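In defence of the slow reply

My grandmother answered letters on Sunday afternoons, after the washing-up and before the wireless, and it never seems to have occurred to anyone who wrote to her that this was rude. If your letter came on a Monday it sat behind the clock for six days, and when the answer arrived it ran to four sides and had something in it about your cough, which you had forgotten mentioning.

I have been thinking about that clock a good deal since May, when I came back from a week in Wales to find 600 messages waiting for me. I sat down with a pot of tea and answered the first lot in the usual way – yes, thanks, sounds good, will do – and by lunchtime I couldn't have told you what I had agreed to or with whom. I later found I had said yes to two christenings on the same day.

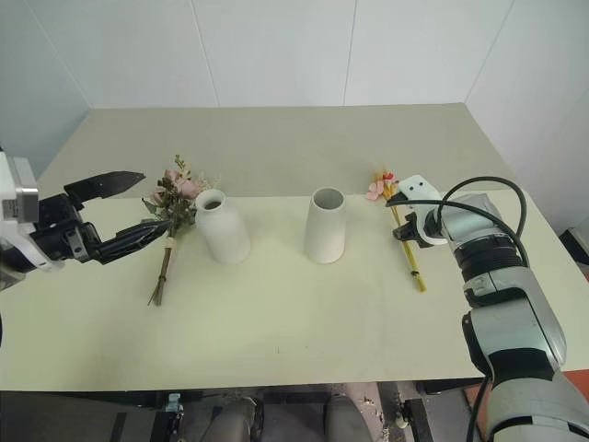
My old friend Ebuka Okoro takes weeks to write back, sometimes a month, and I used to grumble about it to anyone who would listen. But his letters (emails, I should say, though they feel like letters) are the only ones I keep. He has plainly read what I sent him, gone for a walk with it, argued with it a little and come home again. When my brother died he didn't write for nineteen days, and what he sent then I could still recite to you now.

I do know there are messages that can't wait. If the boiler man wants to know whether you're in, for heaven's sake tell him. And I have been on the other side of it too, fretting over a silence and quite sure I had given offence, so a short line to say "I've got this and I'll write properly" seems to me only kind. I'd like us all to get better at sending it.

What I can't agree with is the idea that speed is a measure of fondness. So I have gone back to Sundays, more or less, and if you have written to me lately, you are behind the clock and I am looking forward to you.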